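About Wisine

Wisine is a small workshop that sets up and looks after garment-handling cells. We started in a shared unit at Travurau with one second-hand arm, a trestle table and a very large pile of jumpers from the op shop. We still have the table!

These days most of our week goes to one machine, a folding and sorting cell we call Geum. It picks clothing out of a heap, finds an edge and lays the piece out for folding. Cloth is a wonderful thing to work with - it never sits the same way twice, it stretches, it hides its own corners - and we love that a well-adjusted cell can cope with it at all.

What we do in a service

Every Geum cell gets a full service after 200 hours of running. We begin with the fingers, as they cop most of the wear. The pads come off, get wiped down and go under a bright lamp, and any pad with a rounded corner goes in the bin. Then we check the finger screws one at a time, left side first, and mark each one with a paint pen once it's at the right torque. Lint comes next. You would be amazed how much fluff a gripper can swallow, and fleece is the worst of the lot (our vacuum has its own shelf and its own spare filters).

Once the fingers are back on, we set the closing force. Too light and a heavy windcheater slides away halfway through the lift, too firm and you leave a crease that shows up in the finished fold. We start at 52 per cent of full force and work up from there in small steps, trying each setting on thin cotton, knits and something thick.

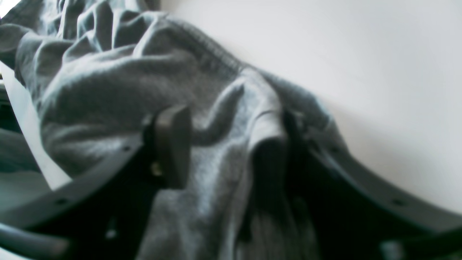
After that we check the wrist camera, clean its lens and run the calibration board past it at 3 heights. The last job is a run of 70 picks from a mixed heap, with a person standing by to write down every drop, double grab and snagged hem. We keep those sheets for as long as we keep the cell, and they've taught us more than any manual.

Who we work with

Our customers are laundries, uniform hire shops and a couple of charity sorting rooms. Most of them had never owned a robot before Geum, so we spend a full day with their staff after each install. They learn to swap a pad, clear a jam and tell a tired cable from a healthy one by feel.

We also run Feleo, our open bench afternoon, in March and September. Bring a gripper that's giving you grief, or just come and have a look. The kettle goes on at 2 pm and the roller door is open till 5.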